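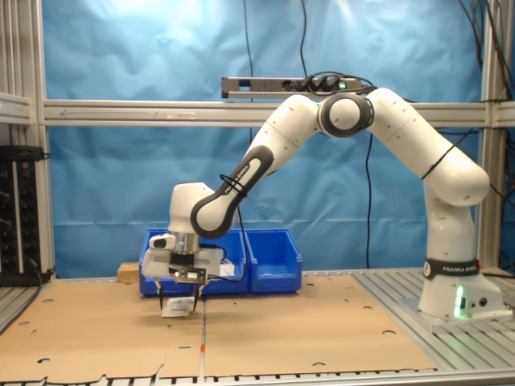 Franka Emika arm at a workbench

Research Assistant, Constitutional Courts and Executive Removal

Drukthorpe seeks a research assistant for the Honach project, which codes court rulings on the removal of heads of state. The archive holds 2,199 rulings from 76 courts. Duties: code rulings against the project manual, check translations, log dissents and prepare monthly data releases.
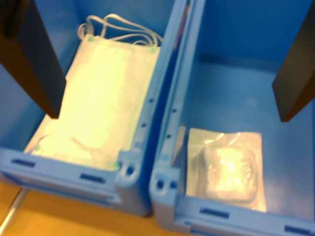 Face masks in a light blue storage bin

Required: a degree in law or political science and reading knowledge of two languages other than English. Experience with impeachment procedure is preferred.

Term: 14 months from April, 26 hours per week. Send a resume and one writing sample to Radoslava Hájek by 2023-12-10.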